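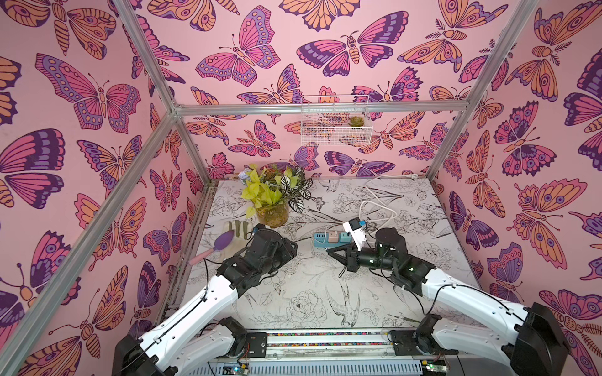

Power strip on a lined worktop: spacing of plugs, cable run, and does the wallpaper matter?

Posted in Home and Workshop > Electrical, small jobs
Viewed 2486 times

Vunen
I have a bench with an aluminium extrusion frame round it and papered panels on three sides. The top has a printed covering, black line drawings of flowers and birds on white. A light-blue power strip lies flat on the surface. It has a pink plug and a green plug in it, and a white adapter also has to go in. The adapter's cable comes in from the back right and tends to lie in loose coils between the back of the bench and the strip.

Three points I would like settled.

First, the adapter body is wider than an ordinary plug and overlaps the neighbouring socket if I choose the wrong position. Is there a preferred order for filling a strip when one item is oversized?

Second, is the loose coil a problem in itself, or only untidy? The load is small, a charger and nothing else.

Third, the panels are covered in ordinary paper wallpaper (butterflies, large pattern). The strip is well clear of them at present but I would like to screw it to the right-hand panel to free the surface. There is also a vase of artificial plants at the back that I would prefer to keep. The bench is used for small cleaning and sorting jobs, so a brush and a pair of work gloves need to live on it as well.

The strip is rated for the total load with plenty to spare. I have checked that part.

Ernance
Taking these in order.

Position. Put the oversized adapter in an end socket, with the bulk of its body facing outwards past the end of the strip. If the pin layout makes the body face inwards, use the other end. Fit the adapter first and the ordinary plugs afterwards. Push it fully home and check that it sits square. A heavy adapter in a strip fixed vertically will tend to lean out of the socket over time, so if you do go ahead with wall mounting, fix the strip horizontally or move the adapter to a short extension lead.

Coil. At charger loads, loose coils of thin flex are not a heating concern. The warning about coiled cable applies to extension reels carrying a heater, kettle or similar, where the reel should be fully unwound. The practical risk on a bench is snagging. Take up the slack in a flat figure of eight, hold it with a hook-and-loop tie, and leave enough free length for the plug to be withdrawn without pulling on anything. Do not use a tight nylon tie on thin flex.

Wallpaper. Paper stuck flat to a board is not much of a hazard beside a sound strip that is not overloaded. Loose edges are another matter. Paste down any that have lifted within reach of the sockets. I would still not screw into the panel unless you know its thickness. Extrusion has slots for a reason: two T-nuts and a small bracket will carry the strip on the rail, and you can slide it along later. Check that the back of the strip has keyhole slots before buying anything. Do not drill the casing.

Plants. Real ones would be a problem on account of watering. Artificial ones can stay, provided the vase is dry and cannot be knocked onto the strip. Dust them when you do the bench.

Erkcombe
just get a longer strip with wider spacing. I had 3 adapters on mine and gave up trying to fit them. £9 from the market, no trouble so far

Adeyemi
Agree with Ernance on the rail bracket. Two additions.

If the cable enters from the back right, fix the strip at that side with its own lead leaving towards the back. The adapter cable and the supply lead then run together and the front of the bench stays clear. Slot cover strip for the extrusion will hold thin flex in the channel if the slot is deep enough. Measure the flex first.

Keep the brush and gloves on the opposite side from the sockets. Bristles shed and dust comes out of gloves when they are put down, and both find their way into unused outlets. Hooks on the left-hand rail would do for the gloves. Unplug the strip at the wall before wiping the surface, and let the covering dry before switching on again.

Vunen
Keyhole slots are present on the back. I will use the rail and leave the panel alone. T-nuts ordered.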